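Front loader leaves gray smears on clothes, how do I clean the door gasket?

Laundry and Appliances > Washing machines
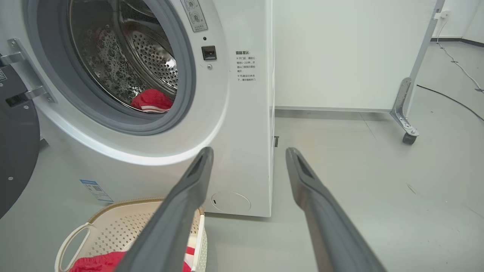

Original post
Zuzanna Wróbel
September 27, 2021

We moved into a rental in Vustby in April and the washer came with the place. It's a white front loader with a gray rubber gasket around the door. For the first few months it was fine. Now I get gray smears on light things, mostly pillowcases and my son's school shirts, and the smears feel slightly greasy when they come out. They usually wash out if I run the item again, but not every time.

What I have tried so far:
An empty cycle on the hottest setting with vinegar in the drawer. It helped for two loads.
Wiping the front of the gasket with a paper towel. The towel came away gray.
Less fabric softener. I was filling it to the line and now use half of that.

I mostly wash on cold or warm with liquid detergent. The water here is soft according to the landlord. There is no manual, and the landlord doesn't have one either. The drain hose looks fine and the machine doesn't leak.

Is the gasket worn out and shedding rubber, or is this buildup? And if it's buildup, how do I clean the inside of the fold without damaging it? I was quoted 178 for a new gasket with labor and would like to avoid that if I can. It would also mean asking the landlord who pays.

2 replies

Ksawery Kalinowski
Member, Mandgate

Most likely buildup. Greasy gray smears are usually softener and detergent residue mixed with lint and body oils, and it collects in the fold of the gasket and on the back of the drum where you can't see it. Rubber that is breaking down tends to leave small black specks, and the gasket will feel sticky or have cracks you can find with a fingernail.

What I would do, in this order:

Unplug the machine and open the door all the way. Pull the lip of the gasket toward you and work around the whole circle with a cloth dipped in warm water and dish soap. The bottom is the worst part. There are usually small drain holes down there, and they clog with hair. Clear them with a cotton swab, nothing sharp.

If there are dark spots that won't wipe off, that's mold. Lay a cloth dampened with diluted bleach in the fold for half an hour, then rinse it well. Never combine bleach with vinegar, and since you have been using vinegar, run a rinse cycle first.

Take out the detergent drawer and scrub it, including the roof of the slot it slides into. Most people skip the roof and it is often slimy.

Clean the drain pump filter. It's normally behind a small flap at the bottom front. Put a shallow pan and an old towel under it before you unscrew it. Mine gave up a sock and a lot of gray sludge the first time.

Then plug it back in and run the hottest cycle empty with powdered detergent that has oxygen bleach in it. 100 grams is plenty. Run it a second time if the water looks cloudy.

After that, stop using softener completely for a month and see what happens. With soft water you also need a lot less detergent than the cap suggests. I use half. Do one hot load of towels every week or so, and leave the door ajar between loads unless you have toddlers or a cat.

I would stop using the vinegar as a regular thing. Some manufacturers warn that it is hard on rubber over time.

If you still have smears after 3 hot cycles, the residue is probably on the outside of the drum, and that is a job for a repair person.

Nijs
New member

same problem here, it was the softener. threw it out and it stopped. also check pockets, my husband left a lip balm in his and that made marks for weeks

Follow-up from Zuzanna Wróbel

Thank you both. I did the gasket and the drawer last night. The drain holes were packed solid with hair, so I think that was a good part of it. I haven't found the pump filter yet. There is a panel at the bottom but it doesn't want to open and I don't want to break a clip on a machine that isn't mine, so I'll ask the landlord first. I bought the powder at Prembridge this morning and will run the empty cycle tonight.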